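Senate Review Puts Export Loans on Hold

A proposal to extend defence export loans to Tadumero has stalled in the upper house, where 19 senators have asked for a fuller account of the program's costs. The government maintains that the loans honour a long-standing commitment – one renewed each April without debate.

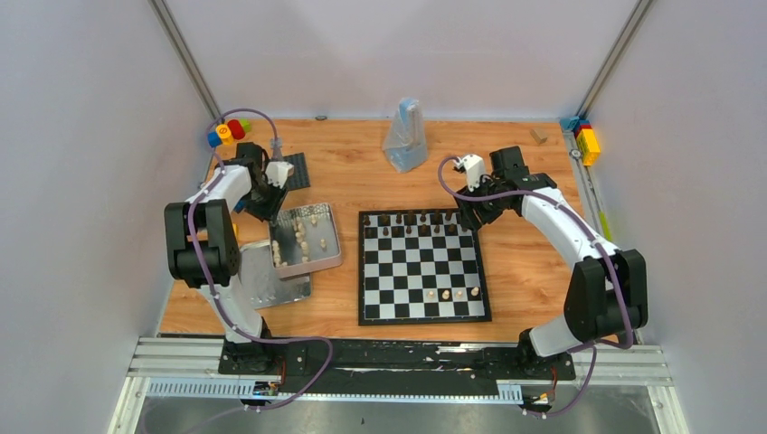 What the review covers

Members will examine 65 contracts, including those held by Allholm and Madov. Repayment has been deferred on 18 of them. A final vote cannot be scheduled until the report is tabled.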